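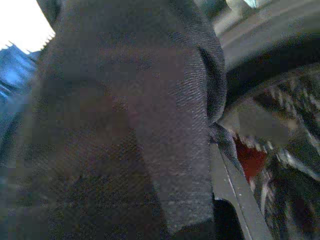

Keegan Katene had the quote face down on the bench, which was how he liked his quotes. Turned over, it said $2605 for a second gripper set, two pairs of pads, shipping to Nolludside extra.

"We already have a gripper," he said.

"We have one that does hard things," said Lobo. Her real name was on her paycheck and nowhere else. "The returns are half cloth. I want a set for cloth."

"And the salesman told you there's a set for cloth."

"Lurneo has a video."

Keegan had seen the video. A towel got folded, to piano music. He had bought a label printer off a video once, and it was under the stairs with a coat on it.

He pulled the stool over and watched the arm's camera feed on her laptop, where everything came up too close and a second behind. Gray weave filled the screen, and then a fold with a black crease down it. He could not have said what he was looking at if she hadn't packed the bin in front of him.

"How many did it get this morning?"

"It's not about how many."

"The bank is going to think it's about how many."

She went to get the tally sheet. Thirty-four tries, in pencil, with a column for good and a column for bad and a third column headed "sort of." Keegan looked at the third column for a while. It was the longest.

"What's a sort of?"

"It picks it up, but with something else."

"So does my nephew," he said. "He's fourteen an hour."

Lobo leaned past him and moved the feed to the next job, out on the gray table. She had stopped arguing, and he trusted that less than the arguing. The old Zundis catalog was open by her elbow with a page corner turned down. Zundis wanted more money and gave a longer warranty, and the warranty had a paragraph about dust. Keegan had swept this building himself for nine years and knew what that paragraph meant. 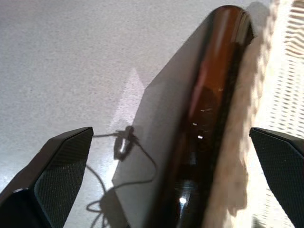
Something brown and glossy between the fingers, not yet held.

"See, that one I'd bet on," he said.

"You'd bet on it because it's hard and shiny. Look what's right up against it."

He looked. There was a beige strip of something with a nap to it, running down the side, nearly touching the right finger.

"That's a sort of," he said.

"That's two thousand six hundred and five dollars," said Lobo.

He took the pencil from behind her tally sheet and wrote on the back of the quote: two weeks' loan, pads only, we pay freight one way. He crossed out "one way," thought about the label printer, and wrote it in again.

"They won't go for it," she said.

"Then they don't think much of their pads."

On the laptop the two black fingers were still open. Keegan found he was leaning toward the screen, and sat back before she could see.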